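Sorting the snack shelf, part two: bottles, packets and a tray

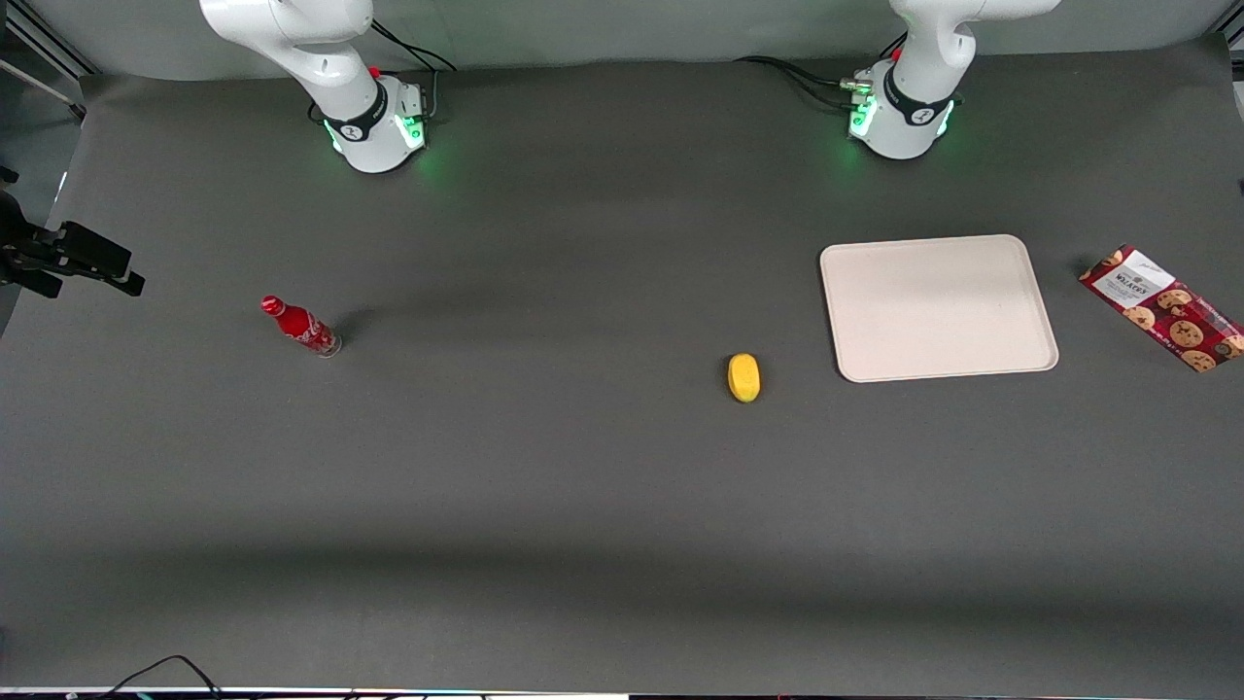

The first part dealt with tins. Tins are simple: they stack, they have flat ends and the date is stamped where you can read it. Drinks bottles and biscuit packets are harder to store well, and our shelf at Corndale had been wrong for both since July.

The shelf is 842 mm wide inside the uprights and 502 mm deep. The depth is the problem. Anything pushed to the back stays there until it is out of date. I took everything off, laid a few pieces on the mat and tried combinations before putting anything back.

Bottles first. A slim, contoured bottle of the Coca-Cola type takes up little width standing, but it tips easily when something behind it is pulled forward. Laid down, it rolls. The waist in the middle means that two bottles side by side touch only at the wider parts, so a row of them never sits quite still. I tried a strip of ribbed liner from Dallier, which held a full bottle on a level shelf and failed on a slope of two degrees. Our shelf slopes by slightly more than that. Standing it is, with a low rail in front.

Biscuits next. Cookie packages should lie flat with the printed end facing out. Stood on end, the contents settle and the bottom ones break. Khalil Zein disagrees with this and keeps his upright in a rack. He also eats them faster than we do. An opened packet goes in a lidded tin, never back on the shelf with a peg on it.

The tray does most of the work. Small things drift on a deep shelf, and a tray lets you draw the whole lot forward in one movement. Cream or white is the best colour for it, as crumbs show up and get wiped away. Leave a gap of 34 mm on each side for fingers. I had planned two trays from Nastwood, one behind the other, but the rear one could not be reached without lifting out the front one, so I went back to one, set sideways.

The order from left to right is now:

Bottles, standing, caps up
Tray, for small items
Packets, flat, no more than three high

Sanne Willems asked whether heavy bottles would bow the board. Ours is supported at both ends and once in the middle, and a straight edge laid along it shows no gap with the bottles in place. If yours is supported at the ends only, keep the bottles over a bracket.

I have not settled on labels. Paper ones curl near the kettle, and the plastic clip-on type from Witkowska will not fit over the rail. For now the shelf has none. Part three will cover jars, including the ones with lids that do not match.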